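Billow Automation Program
Posted by Soledad Villanueva, September 8, 2024
Filed under: Robotics, Teleoperation, Small Parts Handling

1/ The Billow Automation Program is pleased to report on the small parts handling project at our Lagos site. The purpose of the project is to show a robot how to handle stored components by having a trained operator guide it through the task by remote control.

2/ Each demonstration is recorded from the first movement to the last. The arm's joint positions, the opening of the gripper and the camera views are saved together, and one such recording is what we call an episode.

3/ The current plan calls for 600 episodes. Component reels and their storage bags were selected as the first group of items, at the request of the stockroom team at Treltulgate. 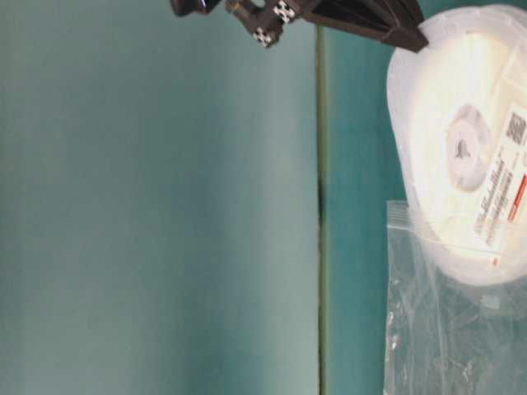 One fingertip at the rim of a round white container, with a clear bag below, overlapping it.

4/ Operators are asked to approach a rim slowly and to make contact with one finger before attempting any grasp. A hurried approach tends to push the item across the surface, and the episode must then be marked as a recovery.

5/ Recoveries are kept. Our training lead, Austra Hunt, has asked that they be stored under their own heading so that the learning team may decide how many to include. We expect to publish our position on this question in February.

6/ Clear plastic film presents a particular difficulty. It folds and shines, and its outline changes whenever it is touched. A position that was correct in one episode is of little use in the next. For this reason the operator works from live camera views and does not replay a stored path.

7/ New operators complete 40 practice episodes before their work is added to the main set. The practice period covers three skills: reaching, closing the fingers on thin film, and letting go without dragging the item. Letting go has proved the hardest to teach.
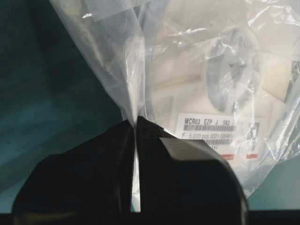 LAGOS, February — The grasp preferred in our operator guide is at the gathered neck of the bag. Here the two fingers close on the twisted film, with the reel inside the bag and its printed label partly in view. The second line of the label includes the quantity, 5,000 pcs.

8/ A grasp at the neck brings several layers of film together between the fingertips. A grasp on a single loose layer is permitted when the neck cannot be reached, but the operator must note it in the episode record.

9/ Glare on the film can hide part of a label, and barcodes are affected as well. Label reading is therefore treated as a separate task with its own recordings. Operators are not asked to turn a bag toward the camera during a handling episode.

10/ A question received from Gulolwood concerned the length of a session. Our limit is 80 minutes at the controls, followed by a full break. Steady hand movement declines with fatigue — and the robot will learn from an unsteady hand as readily as from a steady one.

11/ A second question concerned whether demonstrations from different operators may be combined. They may. Each record carries an operator code, and the learning team reviews the sets separately before they are joined. Differences in speed are acceptable. Differences in the order of steps are referred to Ms. Hunt.

12/ The operator guide has been revised to include the section on gathered film. Partner sites should replace their earlier copies. Requests for the revised guide may be sent to the program office, and replies to this thread will be read by the same staff.

Contact: Billow Automation Program Office, Lagos | © 2024 Billow. All rights reserved. | Back to top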